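Folding Laundry Flat: A Study of Sorting and Folding Small Mixed Loads
Project report, Applied Home Studies, Skollgate College
Adwoa Agbeko, Orlando Zapata, Tetteh Tetteh
Friday, March 31, 2023

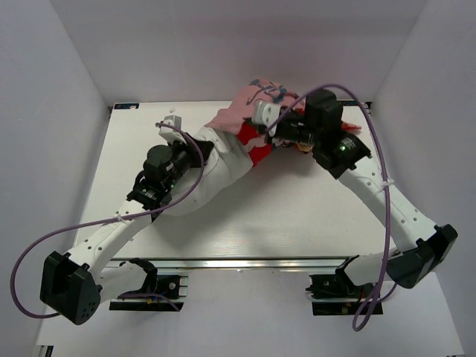
1. Background

Clean laundry usually comes to the folding surface in a heap. Prints, plain colors and whites are mixed together, and thin pieces get caught inside thicker ones. Most folding guides skip this part. They begin with a single shirt already spread out on a bed. Our group wanted to look at the step before that, when a person has a bundle of cloth and has to get it apart and flat.

The topic came from a class discussion in November. Orlando works part time at the Nyarko laundry and said that new staff learn to fold in one shift but take much longer to get quick at opening up a pile. Our instructor, Adjoa Ankrah, suggested we make that the subject of the whole report.

2. Questions

We set two questions at the start.

Does it save time to pull a bundle apart completely before folding anything, compared with folding each piece as it comes loose?

Does the surface matter?

We had planned a third question on fabric softener but dropped it when we saw how many loads it would need.

3. Materials

The loads were made up of small household pieces: printed cotton, plain red cloth, white cloth, and a few small items such as socks. We kept each load small enough to pick up in two hands. Everything had been washed in unscented detergent and dried fully. Tetteh kept the loads in numbered bags so that the same pieces stayed together through the whole project.

We used two surfaces. One was a plain white tabletop. The other was the same kind of table with a cotton blanket pinned over it. Times were taken on a phone and written into a shared sheet.

4. Method

Each load was shaken in its bag for a short time and tipped out as a bundle. The folder then used one of two methods.

Method A, separate first. Find a corner that is clearly part of the top piece. Hold the rest of the bundle down with the other hand and pull the corner sideways, low to the table. Lay the piece to one side. Go on until the bundle is gone, then fold everything.

Method B, fold as you go. Pull out a piece in the same way, flatten it and fold it at once, then return to the bundle.

In both methods, rectangular pieces were folded in half along the long side, smoothed from the middle outward, and folded in half again. Socks were paired and laid flat. A fold counted as finished when the edges lined up to within the width of a finger. If a piece slipped open, the folder did it again and the clock kept running.

We did 70 runs in total and threw out the ones where the timer was started late or a piece went on the floor. That left 53.

5. Results

Method A was faster for most loads. The gain was largest where a small item was caught in the folds of a bigger one. With Method B, the folder often pulled a large piece free, began folding it, and then had to open it again to take a sock out. This happened to all three of us.

For loads without small items the two methods came out close, and we would not claim a difference.

The blanket was slower. Cloth gripped it and did not slide, so smoothing took extra passes. On the bare tabletop the cloth moved easily, sometimes too easily. Adwoa found that thin printed pieces shifted when she let go of one edge, and she started resting her forearm on the near side while making the second fold.

White pieces took longer to line up than we expected. On a white table the edge is hard to see, especially under bright light. Red and printed pieces did not have this problem.

6. Problems

We got better at folding during the project, so later runs are quicker whatever the method. We alternated A and B to reduce this, but it is still in the numbers. Orlando was also faster than the rest of us from the first day because of his job, and his times should be read separately in the sheet.

None of the loads had fitted sheets or anything with buttons or zippers.

7. Further work

We would like to repeat the white loads on a dark surface. Abdul-Rahman Ankrah has offered us a gray felt mat for this. It would also be useful to try larger loads, where laying every piece out first may run out of table space. The numbered bags and the time sheet are on the shelf by the sink for the next group.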